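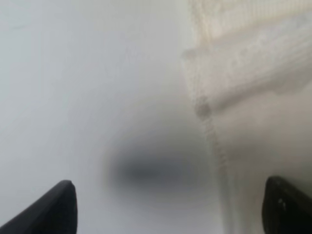
Ormsby97

Re: Does the Brillcombe tray method do anything for small laundry?

I've been reading this board long enough to remember when everyone was rolling their dish towels, and then filing them upright like folders, and then rolling them again. Now it's a tray. You put the tray at the back of the table, you fold one piece at a time in front of it, and each finished piece goes straight in. That is the entire Brillcombe method as far as I can tell, and people are paying for a booklet that says so.

So I'm asking for results. Did your cloths come out flatter? Did it save time? I don't want to hear that it felt calmer. I have a load of small stuff to fold every couple of days and a perfectly good table, and I have never once thought the thing missing was a tray.

---

lintpicker
Posts: 1402

I've done it for 2 months. It helped me, and I'm not a person who buys booklets (my sister lent me hers). The tray gives the pile a place to be, so it doesn't creep over to where I'm working. Before that I'd end up with a stack on each side and one on the chair.

I don't think it's faster. I never timed it.

---

Ormsby97

"Gives the pile a place to be" is what I mean, though. The table is also a place. What happens when the tray fills up?

---

lintpicker
Posts: 1402

I carry it to the closet and empty it. That's the part I like. With a loose stack I'd knock the top three off on the stairs.

---

Ormsby97

Okay, carrying I'll give you. Carrying is a real thing. I'd still call that a tray and leave the word "method" out of it.

---

halfbasket

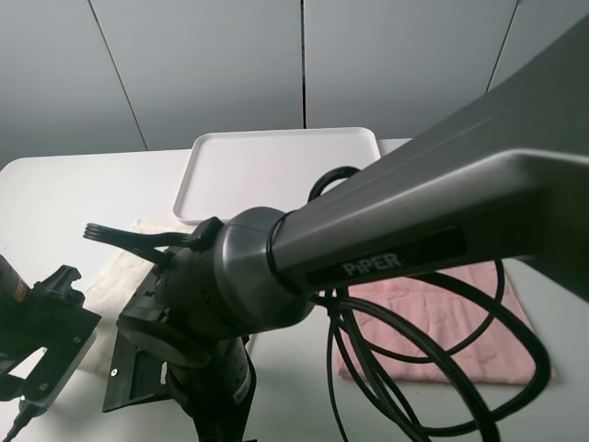 Table space is what I'd look at before spending money on any of this. Mine is white, cheap, and never clear when I need it, and I'd bet most people here are the same. A tray only helps if you have room in front of it to lay a piece out flat. The one at the back there is a decent shape for the job, rounded corners and a bit of a rim, and it's sitting empty while black cables sprawl over the tabletop and onto the cloth at the right. You can't smooth out a cloth with a cord under it. You get a ridge and then you fold the ridge in. Clear the cords first, then argue about trays.

The booklet spends a page on which direction the tray should face and not a line on cords. I checked twice.

---

Ormsby97

Finally, something I can test. I cleared my table last night, no tray, and folded around 200 washcloths and napkins – we run a small guest place near Urlow, so yes, that many. Flat as you like. I think half of what people credit to the tray is just having wiped the table down before using it.

---

lintpicker
Posts: 1402

Or you were paying attention because you were trying to win a forum argument.

---

Ormsby97

Possible.

---

drip_dry

Counterpoint on size. I bought the Skolteck tray because it was the one in the booklet and it is too small for anything but napkins. Bath hand towels hang over the rim, so you fold them a fourth time to fit and now they're fat and they spring open. Took it back. I use the lid of a storage bin and it's fine. My opinion is that the tray should be bought after you've measured the folded thing, which seems obvious, and I still didn't do it.

Also white on white is a pain. I lost a white washcloth on a white table for most of an afternoon.

---

halfbasket

My hand towels fit mine with no trouble. What fold are you using? If you're doing halves all the way down, try thirds the long way first.

---

drip_dry

I did thirds. It's a thick towel. Thirds made it worse.

---

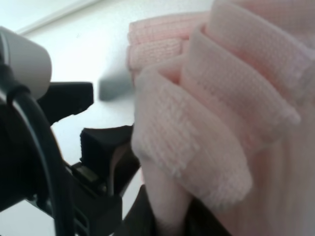 Brillcombe_Reader
Moderator, Laundry and Linens

Moving this out of General because it's all folding now.

My own two cents, and I'm not defending the booklet. Look at the weave before you blame the tray. A pink cloth with a fine grid to it and tiny raised loops, folded over on itself in bands like that, is going to stack up taller than a flat cotton napkin whatever you set it in. The loops don't let the layers slide. You end up with a rounded fold at the front where you wanted a crease, and pressing on it does very little in my experience. I'd stop at two folds with that kind of cloth and let it be wide.

If an edge looks soft or frayed, turn it to the inside. That one is in the booklet, to be fair, and my grandmother did it without one.

---

Ormsby97

So the advice so far is clear the table, don't overfold the thick ones, and measure. I notice none of it requires a tray.

---

lintpicker
Posts: 1402

Stairs.

---

Ormsby97

Stairs, yes. I said I'd give you stairs. I'll try it for carrying and post back in September if I remember. I'm using a baking sheet.

---

drip_dry

Check it for grease first. Ask me how I know.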